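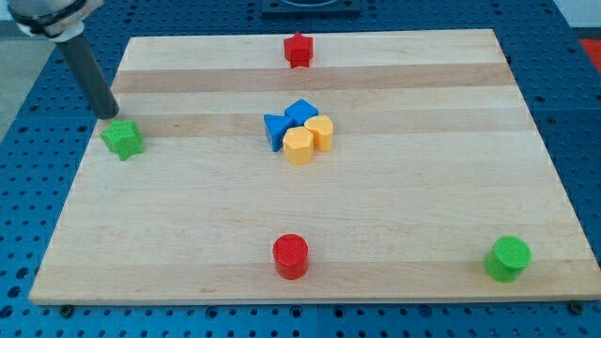
The first thing a new operator learns at Zoltel is to slow down. People sit at the controller, push the stick as they would in a video game, and send the rod sailing past the block they meant to nudge. Ilaria Villa lets them do it a few times before she says anything.

Villa runs the teaching sessions for Fikre, a project that trains a robot arm to push objects around a tabletop. The arm has no fingers. It has a rod with a rounded tip, and everything it does, it does by pushing. An operator drives it by remote control, the computer records each movement along with the camera view, and the recordings become the lessons from which the robot learns.

The tasks sound like something from a preschool. Put the green star next to the green cylinder. Separate the blue cube from the yellow hexagon. Move the red star toward the middle of the board. A session lasts 30 minutes, and then the operator has to take a break, whether tired or not. In that time a good one will finish 60 short tasks. A beginner may get through half that.

Pushing is harder than it sounds. A cylinder touched slightly off center slips around the tip and ends up somewhere else. A cube turns. A star can catch the rod between two of its points, and operators come to like the stars for that reason. When several blocks are bunched together, moving one moves its neighbors, and the operator has to decide which side to come in from.

"I used to throw out the bad pushes," Villa says. "Then the robot would miss a block and just sit there. It had never seen anybody miss."

She now keeps most of the mistakes, as long as the operator goes on to fix them. By December the project had 1208 usable recordings from one station, and the arm could manage simple two-block requests without help. Crowded boards still gave it trouble.

Zoltel also tried teaching by hand, with the operator holding the arm and guiding it through the motion. It took less practice, but hands and sleeves kept blocking the camera, and the arm was tiring to move. Remote control won out for this job. Guiding by hand is still used on Bornora, a sister project that deals with opening drawers.

Villa has trained around 125 operators so far. Piano players tend to do well, she says, and so do people who have backed up a trailer. She asks every one of them to say the task out loud before starting. Some go on doing it under their breath for the rest of the session.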